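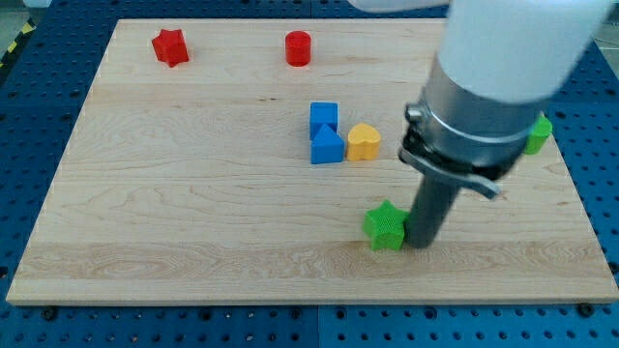 Blocks on the maple board, with the pusher right up against the green star.

So, the week did not go the way I planned! I came back from the break with a list of 224 pushes to run on the Zorura setup and got through 70 of them before the arm tripped its force limit and locked up with the rod jammed down on the board. Big red message, loud clunk, me spilling tea on my notebook.

My first thought was the software, of course, because I'd been messing with it. I had bumped the speed up to 98 percent (I know, I know) so I put it back to 50 and tried again. It did nine nice pushes and then, clunk. Same message.

I spent a whole evening in the logs and found nothing I liked. Then I got out the feeler gauge and checked the gap under the rod in all four corners of the board, something I last did in April. Three corners were fine. The fourth had no gap at all. The rod had slid down in the clamp, just a hair, and the board sits a touch high on that side, so every time the arm went over there it was leaning on the wood. At speed it tripped right away. Slower, it dragged for a while first.

The clamp lever felt tight to my hand, which is why I never suspected it. I took the collar off, wiped everything down (there was a greasy film inside, yuck), put it back and drew a line across the rod and the collar with a paint pen. If the line splits, I stop. I also shimmed the low side of the board and set the force limit lower than Toprak ships it, so it'll complain sooner.

One thing I did wrong and won't do again: after the first trip I reached in to grab a block with the arm still powered. It was locked, sure, but it was also loaded up against the board, and when I cleared the fault it hopped. My hand was out by then. E-stop first from now on, every time.

The remaining pushes start over tomorrow, from number one, since I don't trust the first batch anymore. Shim sizes are on my Lallell page if you have the same board.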